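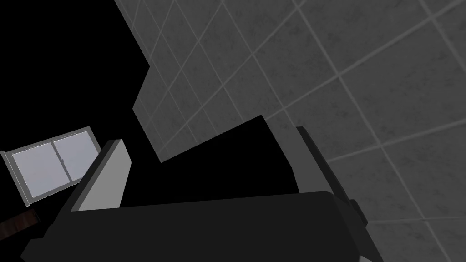 Gripper-view render from our simulator, with a tiled wall and a window behind the fingers.

Company > About Us > What We Do

Search this site Enter keywords Go

About Daster

Daster tests gripper control software in simulation before it is installed on working robots. Our office and test hall are in Bimville. Most of our customers build small arms for kitchens, wash rooms and storage areas, and they come to us after a fault they cannot reproduce on their own bench.

How the company changed

Until January our main product was Ots, a grasp planner. It was withdrawn after a failure in our own test hall. An arm running Ots closed on a fixture at full speed, did not register contact, and kept driving until the wrist joint failed. The emergency stop worked as designed. There were no injuries. The arm was written off.

The cause was found in the training renders. A surface with no material assigned is drawn solid black in our simulator, and so is empty space outside the room model. Where the two meet in the view there is no edge between them. Ots had learned to treat both as free space. In the test hall it met a matte black fixture and planned a path through it. The contact check should have caught this, but it was set to run only when the planner reported an object between the fingers.

We went back through 4,000 stored grasp runs and found 296 with a black region touching or between the fingers. None had been flagged. The review script compared finger positions only and never read the image.

What we do now

Finden, our current test suite, came out of that review. It stops a run when an unshaded region comes within 5 cm of either finger, and it stores the gripper view with the joint log so that the two can be read together. Contact checking is always on and does not depend on the planner — this was the most expensive change, and it slowed the suite by around 9 percent.

Finden does not repair scenes. It reports the run, the time step and the region, and a person decides whether the fault is in the model, the lighting or the planner. Missing materials are still the most common finding.

Ots is no longer sold or supported. Existing users can request the fault report and the list of affected versions through the contact page.

Page last revised July 2026

Related pages
Finden: release notes
Ots withdrawal notice and affected versions
Reporting a safety fault
Visiting the Bimville test hall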